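Support > Flultine Draw Manager > Set-up guide > Section 6

Print this page | E-mail this page

6. Preparing and running a group-stage draw

This section explains how to set up a seeded draw for a small-sided football tournament in Flultine Draw Manager. It applies to organisers who hold a full licence and to host clubs working under the Jokport regional rules. Organisers using the Harahap indoor format should read Section 7 as well.

A draw can be prepared in advance and kept as a draft. Nothing is shown to the competing teams until the draw has been opened in step 10.

6.1 Before you start

Confirm that entries have closed and that every team has a status of Accepted. Teams marked Pending are left out of the draw without further warning. The standard template has 12 teams in 3 groups. If your tournament is of a different size, select Custom in step 2 and enter the number of groups by hand.

You will also need the ranking list issued by your competition office. The list may be typed in or loaded from a spreadsheet. Team names in the spreadsheet must match the names on the entry forms, including any full stops and accents.
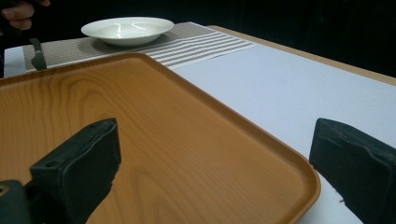 Organisers who intend to draw by hand in front of an audience should print the team slips at this stage. Slips are available under Reports, on plain or folded layout. The results are then entered one at a time while the draw is in progress, as set out in 6.4.

6.2 Creating the draw

1. Sign in and open the tournament from the Competitions list.

2. Select Draws, then New draw. Choose the standard template or Custom.

3. Enter a title. The title appears on the public fixture page and cannot be longer than one line.

4. Load the ranking list. The teams are shown in ranked order, with the highest at the top.

5. Select Build pots. The program places the teams in pots according to rank, with as many teams in each pot as there are groups.

6. Check the pots. A team may be moved by selecting its name and choosing Move to pot. A short reason must be entered, and this is kept in the draw record.

Note: The host team is treated as a seeded team only if the Host seeded box has been ticked on the Tournament details page. Under the Jokport rules the box is ticked by default. Under all other rules it is not.

6.3 Setting restrictions

7. Open the Restrictions tab. Two kinds of restriction are offered: teams that may not meet in the group stage, and teams that may not play at a given venue.

8. Enter each restriction and select Save. Clubs that have entered two teams are kept apart automatically and do not need to be listed.

9. Select Test draw. The program checks that at least one complete draw is possible with the restrictions as entered. If the test fails, the conflicting entries are marked in the left-hand column.

Caution: Do not change the ranking list after a successful test. Any change clears the pots, and moves made by hand in step 6 will be lost. 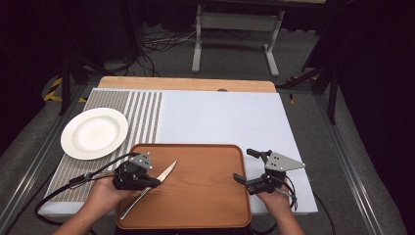
Fig. 6-1. Wooden tray and white plate on the table.

6.4 Carrying out the draw

10. Select Open draw. The draft is locked and the draw page becomes visible to team contacts. The page refreshes by itself every few seconds.

11. Choose Automatic or Manual. In Automatic mode, each team is drawn when the operator presses the space bar. In Manual mode, the operator types the first letters of the team drawn and selects it from the list.

12. Continue until all pots are empty. If a team cannot be placed in the next group without breaking a restriction, the program moves it to the first group that is open to it and shows a message on the operator's screen. The message is not shown on the public page, and the person conducting the draw should read it aloud.

13. Select Confirm. The groups are published and the fixture list is made available for scheduling.

Caution: A confirmed draw cannot be edited by the organiser. In the event of a withdrawal, use Replace team, which puts a reserve into the vacant place and leaves the fixtures unchanged. A full redraw must be requested from the competition office.

6.5 Loss of connection

Should the connection fail during the draw, the operator may carry on. Results are held on the operator's computer and sent when the connection returns. Do not close the browser window or sign in from a second computer — the earlier results may be overwritten. If the connection has not returned within 10 minutes, write the remaining results on the paper record sheet and enter them later in the order in which they were drawn.

6.6 Records

The draw record lists the pots, all moves made by hand, the restrictions and the order of the draw. It may be saved from the Reports menu in full or in summary. Tournaments played at Zumusov must lodge the full record with the venue office before noon on the Saturday preceding the first match.

Next: Section 7, Indoor format and short fixtures

Contact support | Copyright Flultine | Back to top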